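白い作業台を使って一年

2021年10月3日

作業台を白いものに替えてから一年たったので、使ってみてどうだったかを書いておく。買った直後にも短い記事を書いたが、あのときは届いたばかりで、組み立ての話しかしていなかった。

前に使っていたのは濃い茶色の机で、もともとは食卓だったものを譲ってもらって使っていた。丈夫で不満はなかったが、部屋が北向きなので昼でも手元が暗い。細かいものを並べると見失うし、黒いねじを落とすとまず見つからない。電気スタンドを足したら今度は影が濃くなった。それで、台そのものを明るい色にすることにした。

買ったのはBritusというシリーズの作業台で、近所のTronentに展示品があったので実物を触って決めた。つやのあるタイプとつや消しのタイプがあり、店では迷ったが、つや消しにした。つやありは照明がそのまま映り込んで、下を向いて作業していると目が疲れそうだった。送料は3000円かかった。車があれば持ち帰れる大きさだったと思うが、うちにはないので頼んだ。

台のまわりは左と奥を白いパネルで囲ってある。壁紙に直接台をつけると、拭くときに水がはねて紙の継ぎ目が浮いてくる。前の机ではそれで一か所だめにした。パネルは何枚かに分かれていて、継ぎ目が灰色の線になって見える。最初は同じ白で埋めようかと考えたが、埋めると外せなくなるのでそのままにした。見た目は少し事務所っぽい。家族には病院みたいだと言われた。

右の奥には透明なラックを置いている。Schoutenのもので、定価より安くなっていたときにErkportの通販で買った。白い台に白い棚だと境目がわからなくなって手をぶつけそうだし、黒い棚だとそこだけ重く見える。透明なら奥の壁がそのまま見えるので、場所を取っている感じがあまりしない。ただし、ほこりはよく目立つ。透明なものは汚れが隠れない。週に一度は拭いている。
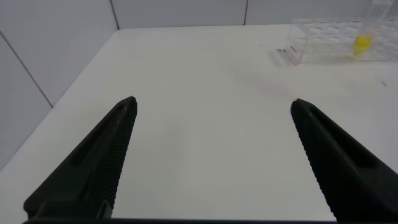 作業台の白い天板。左と奥が白いパネル、右奥に透明なラック。

つや消しでも光はまったく映らないわけではない。写真でも奥のほうの天板に、赤みがかった光がぼんやり出ている。手前はやや灰色っぽく、奥へ行くほど明るくて少し青い。目で見ているときはただの白い台なのに、写真にすると場所によってずいぶん色が違う。ものの色を確かめたいときは、台の上に紙を一枚敷いてから見るようにしている。紙の白と台の白は並べるとかなり違う。

あと、小さい黒い点が写っている。右端の近くに一つと、ラックのすぐ左に一つ。白い台にするとこういうものが全部見える。茶色い机のときは、一週間拭かなくても気にならなかった。たぶん同じくらい汚れていたのだと思う。

汚れの種類と落とし方も書いておく。

鉛筆の粉と消しゴムのかすは、乾いた布で払えばいい。先に濡れた布で拭くと灰色にのびる。これは何度かやった。手の脂は中性洗剤をうすめたもので落ちる。手前の、腕がいつも当たるところが少しずつ黄ばんだように見えてくるが、洗剤で拭くと元の色に戻るので、まだ染みついてはいないようだ。

油性ペンは消毒用のアルコールで落ちた。ただ、強くこすると布の跡がてかって残ることがある。つや消しの面はこすりすぎるとそこだけつやが出てしまう。同じ理由でメラミンのスポンジは使わないことにした。買った月に一度だけ使い、手のひらくらいの範囲がうっすら光るようになった。斜めから見ないとわからないが、自分はそこにあるのを知っているのでときどき見てしまう。

コーヒーの輪じみは、その日のうちなら水拭きで消える。一晩置いたものは洗剤でも薄く残り、二、三日かけて消えた。以来、飲み物は台に置かず、横の小さい椅子の上に置いている。

布は100円ショップのマイクロファイバーを何枚か回していたが、洗濯すると毛が抜けるようになり、白い台だとその毛がまた目立つ。いまは697円の、少し厚手のものを使っている。端が縫ってあって糸が出ない。値段の差はあるけれど、結局こちらのほうが長くもっている。

次に傷について。カッターを使うときは必ずマットを敷く。敷いていても、金属の定規を引きずると細い線がつくことがある。定規の裏にすべり止めのテープを貼ったら線はつかなくなった。台の脇に工具を出しておくときも、布の上に置く。いまのところ、指でさわってわかるような深い傷はない。光の加減で見える浅いものはいくつかあるが、拭いても取れないので放っている。

台の上に何を出しておくかは、この一年でいちばん変わったところかもしれない。最初はペン立ても電卓もテープ台も全部出していた。茶色い机のときと同じ並べ方だった。けれど白い台は拭く回数が多い。拭くたびに全部どけるのは面倒で、どけないところに粉がたまる。それで、手前は作業するときだけものを出す場所にして、置きっぱなしのものは奥へ寄せた。手前がすっと拭けるだけでだいぶ楽になった。

奥に寄せすぎると今度は手が届かない。椅子に座ったままだと、ラックの向こう側の隅は腰を浮かせないと取れない。そこには月に一度使うかどうかのものを置いている。予備の電池とか、荷造り用のひもとか。毎日使うものは右の引き出しに移した。引き出しは前の机のときに買い足した古いもので、これだけ木の色のままだが、台の下に入っているので気にならない。

パネルのほうは、汚れはほとんどつかない。ときどき左側に肘が当たって、こすれた跡がつくくらいで、水拭きで取れる。問題は継ぎ目で、台と接しているところに消しゴムのかすが入り込む。掃除機の細いノズルでも吸いきれないので、使い終わった歯ブラシでかき出している。夏に一度、パネルを全部外して裏も拭いた。裏の壁紙はきれいなままだったので、囲った意味はあったと思う。外すのは簡単だったが、戻すときに少しずれて、継ぎ目のすき間が前より広くなった気がする。年末にもう一度やり直すつもりだ。

机の高さについては、前のものより少しだけ低くなった。座ってする作業には合っているが、立って荷物を詰めるときは腰にくる。脚の下に敷く台を探していて、Tronentで986円のものを見つけたが、四つで一組なのか一つの値段なのか表示がわからず、聞かずに帰ってきてしまった。次に行ったら確認する。

電気スタンドは結局使わなくなった。天井の照明だけで手元が足りる。台が光を返すので、下から明るい感じになる。茶色い机のときは夕方になるとすぐつけていたから、これは替えてよかった点だと思う。逆に、晴れた日の午前中はまぶしく感じることがあり、その時間だけカーテンを半分閉めている。北向きの部屋でまぶしいと思うようになるとは考えていなかった。

白い台をすすめるかと聞かれたら、拭くのが苦にならない人ならいいと思う。自分はもともと掃除が好きなほうではないが、見えれば拭くので、前より回数は増えた。汚れが見えるのが嫌な人は、薄い灰色か明るい木の色にしたほうが落ち着いて使えるかもしれない。Britusにも灰色はあったはずだ。

10月のうちに、ラックの中身を一度全部出して入れ替える予定でいる。いまは買った順に入れただけで、よく使うものが下に埋まっている。終わったらまた書く。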